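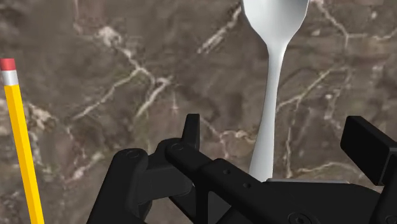

Ticket: success rate drops when the table texture is swapped
Project: Sorkano grasp sim
Status: open, waiting on a second pair of eyes

Right, I've been chewing on this one for days and I'd like some help before I lose the plot. Our grasp policy does fine on the plain grey table and then goes to pieces as soon as the textures are randomised. Brown marble is the worst of the lot. My best guess so far is that the pale veins are being read as edges of things, and with a silvery spoon handle sitting between the fingers there's plenty of pale stuff for it to muddle up. The yellow pencil over on the left doesn't seem to bother it in the same way, so I don't think clutter on its own is the culprit.

What I expected: a bit of a dip on new textures, nothing dramatic. We trained on 3000 episodes with the Zallwood texture pack switched on, so it has seen patterned stone before.

What I get: out of 1180 test episodes on marble, a big chunk end with the fingers closing on nothing next to the handle. The approach looks lovely right up to the last moment, which is the maddening bit.

Things I've tried:

Turned the lights down. No change at all.

Swapped the spoon for a finer mesh. Ours is quite chunky (look at the outline of the bowl, it's all short straight bits) and I thought the hard corners might be upsetting the depth head. Slightly better on grey, no better on marble, so I put the old one back.

Went back to the April checkpoint. Same trouble, so it isn't something we broke recently.

Blurred the texture before it gets loaded. Now this did help! Misses went down in all 4 seeds. It feels like cheating though, and I don't want it in the paper as a fix.

Added an update, May 28, 2021: I ran the Lappalainen ablation overnight, the one where you hide the fingers from the wrist view and see if the policy still lines up. On grey it copes. On marble it wanders off along the veins, and I watched 7 of those back to back and felt a bit seasick. So I'm fairly sure it's the background pulling it about and the gripper itself is fine.

One more oddity. If I rotate the marble a quarter turn and leave everything else alone, the score shifts. I checked that the object poses were the same in both runs and they are — I compared the logs line by line, twice. Could be the way Stilo tiles the image on the table plane, could be that the veins then run across the handle instead of alongside it. I haven't pulled those two apart yet.

Could somebody who knows the Stilo loader check whether it resizes textures before tiling? I had a poke around in the config and couldn't find a setting for it. I've left the seeds and both rotation runs in the shared folder under marble_quarter_turn, and I'll keep the blurred version running in the meantime.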